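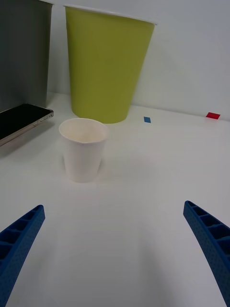
Slide 1. White paper cup on a table.

Speaker notes: Reducing Single-Use Cups and Cans in Shared Buildings
Session begins at 10.30. Please keep questions until the end of slide 4.

Good morning, and welcome on behalf of the Trerureo Waste Reduction Programme. The purpose of this session is to report on the first stage of our work with tenants of the Zorkell building and to set out what we are asking other sites to consider before February.

Slide 2. The starting position
When the programme opened, the building had four kitchens and no agreed rule on cups. Each tenant bought its own supplies, and the cost was spread across several budgets. It was therefore difficult to say who was responsible for the waste that resulted. The lease makes no mention of it.
(Pause. Ask how many in the room have a similar arrangement.)

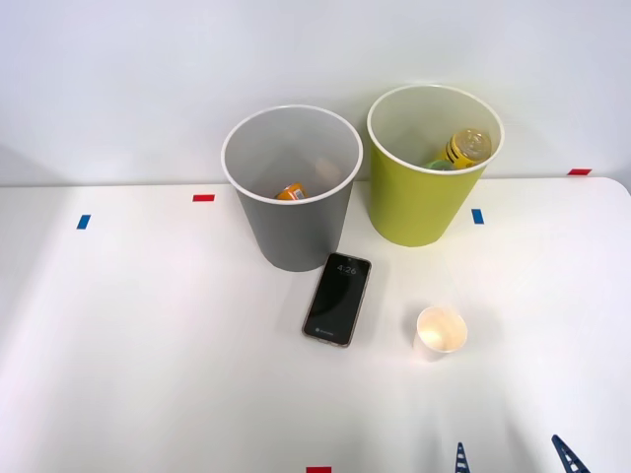
The second difficulty concerned collection. Cleaning staff were asked to empty desk bins every evening, while the recycling contract with Kjærgaard covered only the large containers in the yard. Material which had been sorted with care upstairs was often mixed again on the way down. We have since asked for the two contracts to be renewed together, and the landlord has agreed in principle.

Slide 3. What was changed
Washable mugs were supplied to every kitchen, more than 100 in total. Two dishwashers were repaired. Paper cups remain available for visitors and for meetings where washing up is not practical, and must now be requested from reception. Tenants were given notice in writing, and the wording of that notice is included in the handout.
(Do not read the handout aloud. Refer to page 4.)

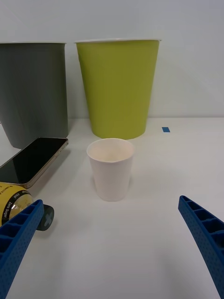 Programme Manager, Tenant Services
Trerureo Waste Reduction Programme

Slide 4. Matters still open
Paper cups with a plastic lining are not accepted by every paper mill, and the Zundach depot has asked us to keep them separate. We do not yet have storage for this. Members should also note that lids and sleeves are handled under different rules, and that local councils vary in what they will take.

Sites wishing to join the next stage should complete the form at the back of the handout and leave it at the registration desk before lunch.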